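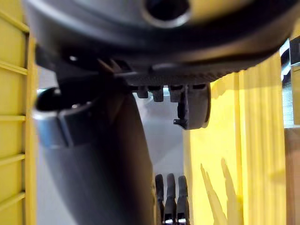

Section 3. Showing the Arm to Visitors

Applies to open days at the Purndale hall, school groups, and anyone's uncle who used to work in manufacturing.

Before the doors open

1. Run the hand through its warm-up in Amov. Three clean open-and-close cycles will do. If one finger lags, run them again.
2. Load the demo called Varghese. Do not load Varghese Old, which still waves at the wrong wall.
3. Put the floor tape down 2 meters from the base. Visitors treat tape as a suggestion, so add the rope.

CAUTION: The stop button stays with the operator. Do not hand it to a child to hold, however responsible the child looks.

During the demonstration

4. Say out loud that the arm is about to move, then press Start.
5. Let the demo play to the end. It runs 14 minutes, and the last few are slow. Talk.
6. Take questions with the arm parked. The first will be whether it can make coffee. It can't.

Note: The Multimow display shares our power strip. If both start together, the breaker trips and the applause is for the wrong reason. Agree on turns in the morning.

After the last group

7. Park the arm, close Amov, and switch off at the base.
8. Wipe the fingers with a dry cloth. For sticky marks, see Section 5.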